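Plemau District Court, Saturday arraignments. One theft case of note, docket 921. Thread.

The defendant is a former bookkeeper at Staden Storage. The original citation was for misdemeanor theft, under 500 dollars, based on a single altered deposit slip.

Prosecutors have now moved to amend. They cite a review of the Staden ledgers covering 30 months and allege roughly the same small shortfall in most of them. If the amounts are aggregated, the charge becomes a felony.

Aggregation requires a single scheme or course of conduct. The motion relies on the slips having been filled out the same way each time. No bank records are attached yet.

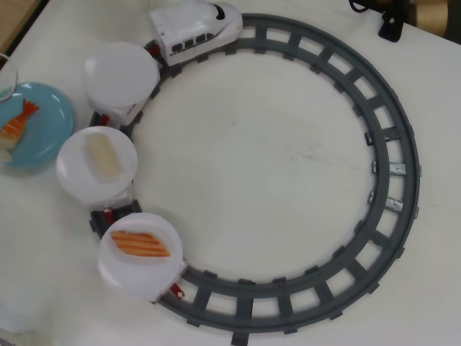
Jamshid Alipour replied that separate takings months apart are usually charged as separate counts, and asked whether the state has to pick one theory before the preliminary hearing.

It does not. The state can plead aggregation and list the individual counts in the alternative. The judge sorts it out after the evidence is in.

Defense attorney Esmaeil Pakzad objected to the timing and asked for 2 weeks to review the ledgers. Granted. Release conditions unchanged: no contact with Staden staff, no access to company accounts.

No plea entered. The hearing on the motion is set for November, 9 a.m., Mahmoudi Annex. I will post the ruling when it is filed.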